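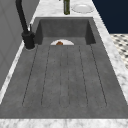
Home Syllabus Handouts Homework Observing nights Contact

Intro Astronomy, Handout: How Bright Is a Star?

Okay, so last week I ran out of board space (and time) right when we got to magnitudes, and a few of you left looking a bit seasick. I've written up the whole thing so you can go through it slowly. Bring this to section with Atif, he'll be working problems from it.

1. The backwards scale

The first thing to get used to is that smaller numbers mean brighter stars. I know! We're stuck with it. The old Greek system sorted the stars you can see by eye into six classes, with the brightest in the first class and the faintest in the sixth, and astronomers kept the idea when they started measuring brightness properly. Once you measure, though, some objects come out brighter than first class, so the numbers run down through zero and into the negatives.

A few to keep in your head:

Sirius: -1.5
Vega: 0
Polaris: 2
Faintest you'll see from a really dark site: 6 or so

From the parking lot behind Gilani Hall you'll be lucky to get to 4, with those lights.

2. What a step is worth

The modern scale is set up so that a difference of five magnitudes is a factor of exactly 100 in brightness. One magnitude is then the fifth root of 100, or 2.512. Steps multiply, they don't add, and this is where most of the points went on the January quiz. Three magnitudes is 2.512 x 2.512 x 2.512, so almost 16 times. Please don't write 7.5!

As a formula:

brightness ratio = 2.512^(difference in magnitudes)

Try it with Vega and Polaris before you read on. The difference is two magnitudes, so Vega looks a bit more than six times as bright. 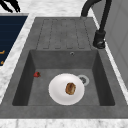
Gray sink and drainboard set in white marble.

3. Apparent versus absolute

Everything so far has been apparent magnitude, meaning how bright the star looks from where we're standing. That mixes up two things, how much light the star puts out and how far away it is. A flashlight in your face beats a lighthouse on the horizon. To compare stars fairly we pretend to line them all up at the same distance, 10 parsecs (a little under 33 light-years), and ask how bright each one would look from there. We call that absolute magnitude, capital M. Apparent is little m. Please make your m's legible, Naheed Rizvi is grading this term and she will ask.

The Sun's absolute magnitude is 4.8, which always makes me a little sad. Out at 10 parsecs it'd be a dim little thing you'd need a decent sky to find. Sirius would be about 1.4, so it really does put out more light than the Sun, but a big part of why it dazzles us is that it's close by. Deneb is the opposite case. It looks like one bright star among many, and it's enormously far away, so it has to be pouring out light to manage even that.

The relation you need:

m - M = 5 log(d) - 5, with d in parsecs

Check it with d = 10. The log of 10 is 1, five minus five is zero, and m equals M, as it should.

4. Color, quickly

Hot stars look blue-white and cool stars look orange or red, the reverse of your kitchen faucet. Orion is the best place to see it: Betelgeuse at the shoulder is reddish, Rigel at the foot is blue-white, and they're both bright enough that your eye can pick up the color. Somebody asked whether that means they're made of different stuff. Mostly no. The Sun is 98 percent hydrogen and helium by mass, and plenty of stars aren't far off that. The color you see is mainly telling you the surface temperature. We'll do spectra after the break from this unit.

5. Practice

a. Star A is magnitude 1 and star B is magnitude 6. How many times brighter does A look?
b. A star has m = 7 and M = 2. How far away is it?
c. Move a star to twice its distance. What happens to its brightness, and by how many magnitudes does it change? (Inverse square law first, then the scale.)
d. Two stars have the same apparent magnitude, but one is much farther away. Which has the smaller M?

Show your steps for b and c. Answers go up on the Handouts page once both sections have met.

Urnbridge Evening Astronomy | Last updated 8 May 2022 | Contact the instructor | Back to top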